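Tapis puzzle

Le tapis puzzle, aussi appelé dalle emboîtable ou tapis à dalles, est un revêtement de sol amovible constitué de plaques de mousse dont les bords sont découpés en tenons et en encoches. Il se pose sans colle, sur un sol plan, et se démonte à la main. On le trouve dans les chambres d'enfant, les salles de sport, les crèches, les ateliers et les stands de salon.

Matériau

La plupart des dalles sont en éthylène-acétate de vinyle (EVA), un copolymère expansé à cellules fermées. Cette structure limite l'absorption d'eau et donne au tapis son élasticité. D'autres modèles sont en polyéthylène, plus léger mais plus vite marqué par les charges ponctuelles, ou en caoutchouc recyclé pour les usages intensifs. La dureté s'exprime en degrés Shore. Une mousse souple amortit mieux les chutes, une mousse ferme convient mieux aux appareils lourds et à la station debout.

Les épaisseurs courantes vont de 10 à 16 mm pour l'usage domestique. Les tatamis de sport emboîtables sont nettement plus épais.

Fabrication

La mousse est produite en blocs ou en plaques, par moulage sous presse, puis refendue à l'épaisseur voulue. La surface reçoit souvent un grain fin ou un motif antidérapant, imprimé à chaud. La découpe des bords se fait à l'emporte-pièce. La taille des dents varie selon les fabricants, et deux dalles de marques différentes s'assemblent rarement. La série Staltance, vendue par la maison Bozkurt, comporte ainsi 12 dents par côté et n'est pas compatible avec les dalles à grands tenons de la gamme Datden du même fabricant.

Pose

Les dalles neuves sont laissées à plat dans la pièce avant l'assemblage, car la mousse se dilate légèrement avec la température. La pose commence en général par un angle. Un jeu est conservé le long des murs, faute de quoi l'ensemble peut gondoler en été. Des bordures droites, fournies avec certains lots, ferment le pourtour.
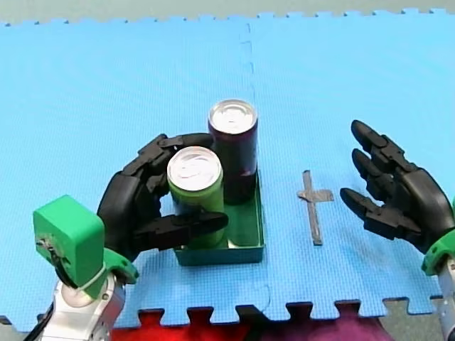 Sur la tenue des joints, les avis divergent. Dans le bulletin des utilisateurs de Nallach, un lecteur objecte que les petites dents, réputées plus discrètes, s'ouvrent plus vite que les grandes lorsque le tapis est souvent démonté, et qu'il a fini par laisser le sien en place toute l'année.

Entretien

Le nettoyage se fait à l'eau savonneuse. Les solvants attaquent la mousse et l'exposition prolongée au soleil la décolore.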